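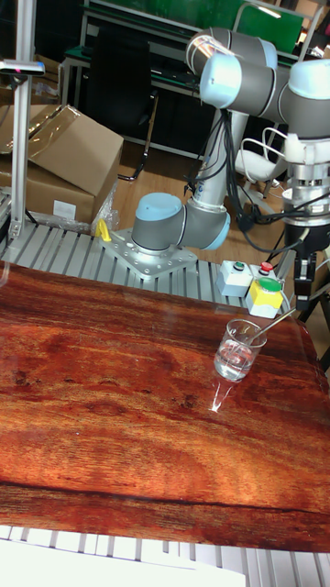 Beaker of water with the spoon standing in it, on the shiny table.

Jan 17, 2020 - hide glue, second round

Back on the glue after the holidays, and very glad to be, even though the whole corner smells like a barn again (sorry, everyone who eats lunch near me). I had meant to write up the first round properly before starting the second and of course I didn't, so some of what follows is catching up.

The granules are the new sack from Lukiletti. They look paler than the last lot and a bit coarser, and they take longer to swell. I weighed out 653 g for the big batch, covered it with cold water and left it overnight with a plate on top. By morning it had gone to that wobbly stage where it looks like frogspawn, but there were still hard little hearts in it when I pinched a few between my fingers, so I gave it until lunch. With the old sack an overnight soak was always plenty. Please don't rush this one, whoever makes up the next pot! The hard bits never really melt, they just lurk and then turn up under your veneer. 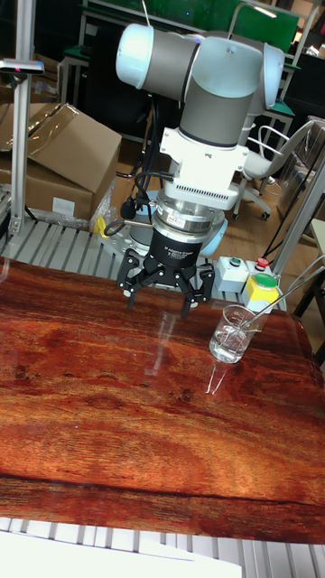
Once it was in the pot I brought it up slowly and kept the lid on as much as I could stand to. The first pot in January got away from me and went thin and sour, and I'm fairly sure I had it too hot for most of an afternoon while I was on the phone with Bednárik about the chair backs. A cooked glue runs off the brush like tea. The new pot ran in a nice long string and then broke into drops at the very end, just as I like it.

Rubbed joints in the beech offcuts went together beautifully. Warm the wood first, I keep forgetting to write that down and it makes more difference than anything else I do. The cold pair grabbed before I had them lined up, and I had to steam them apart and start over.

The small pot is the one with the urea in it, for slower setting. I made it up with 205 ml of water and it is a little on the thin side for my taste. Lovely long open time, though - I could walk across the shop, find my other clamp, come back and still slide the piece about. I'd use it for the curved rails and keep the plain stuff for everything flat.

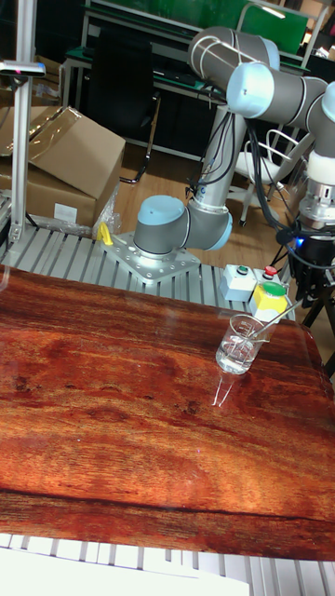

As for the old chairs from the Atville hall, the joints there are hide glue too, from the look of how they crumble. Dry and glassy, and they let go with a sharp tap. I'm scraping back only the loose flakes and letting the new glue wake up what's left. The one leg somebody filled with white glue is another matter entirely and I have been picking at it with a dental tool for longer than I care to say.

Testgate number for all of it is 3695, so please put it on the tags and not the old one, which is still on half the shelf.

Still to do: pull the beech joints apart once they've had a proper cure, write the sack date on the jar, try a longer soak, and wash the good brush before it turns into a stick again. 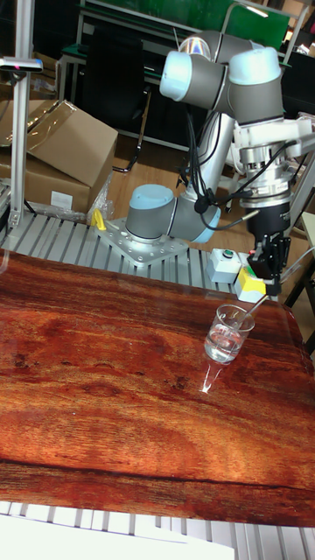 Clear drinking glass, with the gripper pointing down just above and behind it.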